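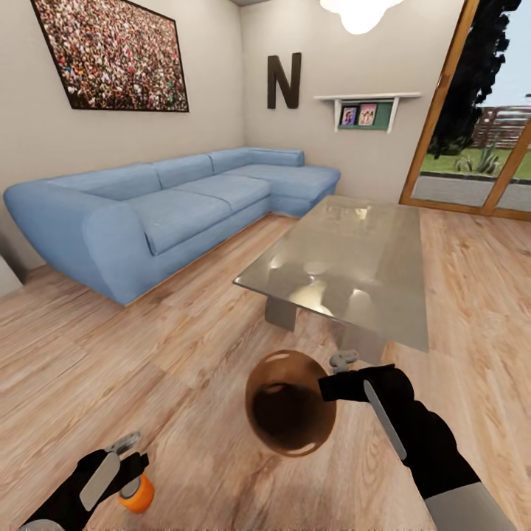 Opening (4 minutes)

Good afternoon, everybody, and thank you to Dinesh Bhatia for squeezing me in before coffee. I'm Aiman Hutapea, and I want to talk about house rules for robots that work in people's homes. We wrote ours at Mulska back in January, in simulation, where a mistake costs you a reset and a bit of pride.

Rule one: stop before you reach

Pause here, let people settle. Our rule is that both arms hold still for 2 seconds before any grasp, fingers open, and the log has to show it.
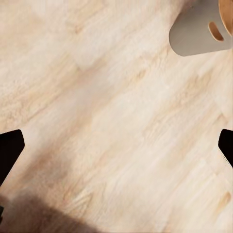 I know that sounds slow, and the folks at Belhaj teased me about it for weeks (you know who you are!). But a person walking in needs a moment to see what the machine is up to, and so does whoever reads the log later.

Rule two: know what's near the arm

Before moving, write down what else is within reach, and do it for both arms, please, even if only one has a job. Mention the Nerkville checklist, it fits on one page and I have 60 copies by the door.
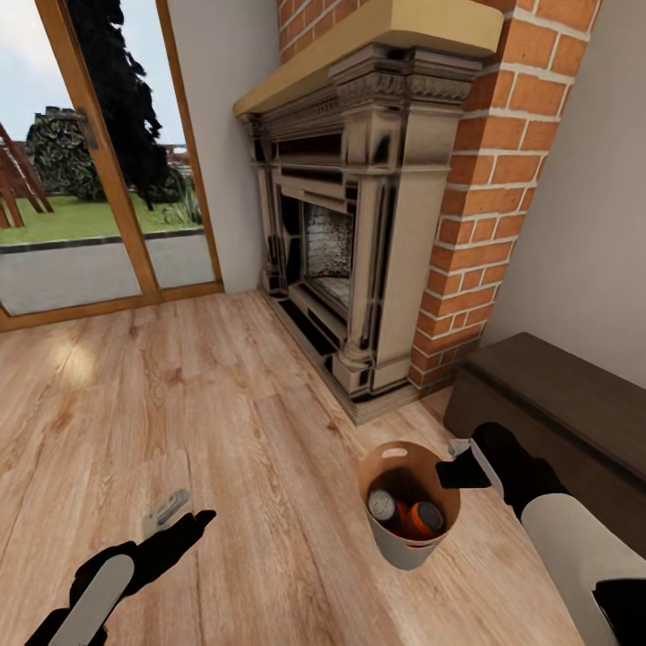
Two cans in the basket, both arms low in the room.

Rule three: an empty hand is still a hand

Take this one gently, people get defensive. Open fingers get the same speed limit as full ones, and at Zano we had to go back and fix that in all 4 of our task scripts. 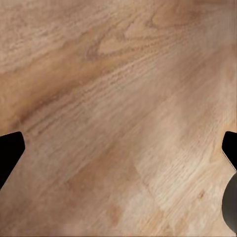 Fingers apart over the wood, nothing between them.

Ask who has a written rule for this already. Wait for hands, then over to Dinesh for questions.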